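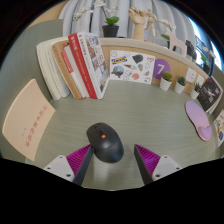 Row end, Clirell study room: books, stickers and a mouse

Gallery: Desks at Clirell, Bellis building

We put up new pictures of the shared desks whenever the layout changes. The last set was from before the move to the Bellis building and showed the old tables, which several people asked us to take down. The new set is short and stays with desk number 7.

Clirell has 30 desks on this floor. They can be booked by the day or the month. Monthly members can leave their own things out overnight. Day members are asked to clear the surface when they go, except for the house items, which stay where they are.

Each desk has its number in white on a purple disc. The numbers used to be printed on paper and taped to the desk edge, and they wore off within a few weeks. The discs are easier to read when you are walking in with a bag and a coffee.

The books at desk 7 lean in a row against one another: white spines, a tan one in kraft paper, and a bright red one with Chinese lettering. The pale peach booklet lies flat at the left, with a line of red characters on its cover. Books on the desks are for anyone to read. Please put them back at the same desk, as the shelf in the hall is full and we don't have a second one.

The sticker sheet is pinned to the partition. There is an IKEA logo on it, with a globe under that, a green leaf and a heart outline. Pins are fine on the cork-like panels. Tape is not, and please don't put stickers on the wooden rail. They leave a mark that takes a lot of rubbing to get off.

Plants and power

All of the plants on this floor are succulents or close to it. We tried ferns by the entrance in the spring and they did not last. The order from Plunditum came to 374 dollars for the whole floor, with pots and soil included. They are watered on Saturday morning, so members don't need to do it. Too much water is what killed most of the first batch.
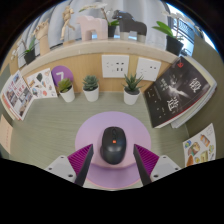 Three succulents in white pots, with the wall sockets behind and a black wireless mouse on its round lilac pad.

One comment left under the last gallery asked if the plants could go on a shelf instead, because a laptop and a second screen don't leave much room and the pots end up getting pushed into the corner. We looked at shelves and decided against them for this year. If you need the full depth of the desk, move the pots to the window ledge and put them back before you leave.

The wall plates have USB-type ports on one side, so a phone can be charged without taking up a regular outlet. Heaters and kettles are not allowed at the desks. The kettle is in the kitchen, next to the sink.

Mice and pads

House mice are black and stay with the desk. If one stops working, check the battery first. Spares are in the drawer under the printer. If a new battery doesn't help, leave the mouse at the front and take another from the same drawer.

The pads are lilac. We had 500 dollars set aside for small desk items, and the pads and mice came out of that. Wipe the pad with a damp cloth only. The spray we use on the desktops makes the fabric ones go stiff.
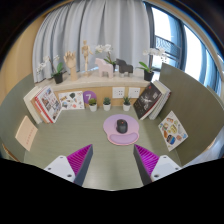 Lilac pad with a raised wrist rest, plants along the back, number 7 at the left.

I've used the desks at Jidisden and here, and the wrist rest is the one thing I'd want on every desk in both places, a member wrote in the June survey. The same member asked for lower chairs, and two lower chairs are now by the stairs. Take one to your desk if it suits you better and return it at the end of the day.

Requests for other desk items can go in the box at the front. The kitchen and phone booths will be added to the gallery when the painting is finished.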